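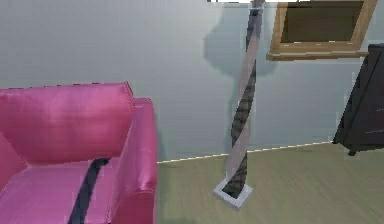 Support > Atura Sim Kit > Tickets > Closed

January, by Ruxandra Dumitrescu

2 min read

Reported by: Lăcrămioara Marinescu, Tetden

Problem: Living room pack loads, but the practice robot stops before it reaches the armchair. Planner reports "goal blocked" on 26 of 30 runs. Customer is on the trial license and wants this settled before buying.

9:40 a.m. Asked for the run log and the room file. Both received.

10:15 a.m. Same failure on our side. The strap on the seat is loaded as a rigid body, so the planner treats it as a bar.

11:05 a.m. Set strap to soft body. Chair now reachable. Two runs still failed near the twisted column. Its collision shape was a plain box, much wider than the shaft.

1:30 p.m. Swapped the box for a mesh and kept the square base as is. Step limit raised from 200 to 600. All 30 runs finished.

2:10 p.m. Sent patched room file. Customer confirms it works. She asked if the bedroom pack has the same fault. Not checked yet, opened a separate ticket.

Status: closed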